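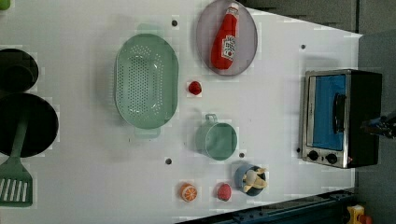 ## Chapter 2: Play, Objects and the Growth of Pretence

Between the first and second birthdays, most children begin to treat one thing as though it were another. A block is held to the ear and spoken into. A spoon is lifted from a bowl with nothing in it, and the child makes the sounds of eating. These acts are brief at first and easily missed, yet they mark an important change in how the child thinks about the world.

This chapter is concerned with pretend play in the years before school. It considers how such play begins, how it is shaped by the adults and children nearby, and what early years staff can reasonably learn from watching it. Chapter 1 dealt with exploratory play, in which the child asks what an object can do. Here the question is a different one: what can the object be made to stand for?

### 2.1 Realistic and open materials

Toys for pretend play are often divided into two groups. Realistic materials resemble the articles used by adults, and toy kitchen items are the most familiar kind. Open materials, such as blocks, cloth and cardboard tubes, have no fixed identity and must be given one by the child.

Younger children tend to rely on realistic materials. A toy plate suggests a meal, and the child need not hold the idea of the meal in mind without support. By the age of four, many children will accept a leaf as a plate and a stone as a potato, and will defend the choice if it is questioned. The change is gradual, and the same child may move between the two kinds of material within one session.
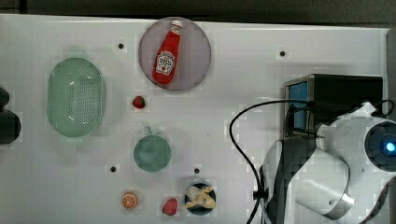 **Figure 2.1** A toy colander among other items on a white tabletop.

Domestic themes deserve particular attention. Cooking, serving and washing up are among the first routines that children know well enough to act out in order, and they allow a newcomer to join without much explanation. In her notes on the Loden nursery, Naomi Mfaume recorded 734 episodes of pretend play and found that meals were the theme most often shared by children who did not usually play together. She also observed that arguments were more often about roles — who was to cook, who was to be the baby — than about the toys themselves.

### 2.2 The place of the adult

Staff may supply materials, take a part when invited, or simply remain close by. Each course has its uses. An adult who joins too readily may come to direct the play, while one who never joins may miss a chance to extend a child's vocabulary. Section 2.4 returns to this matter and sets out the Mundell observation sheet, which is designed for periods of 15 minutes.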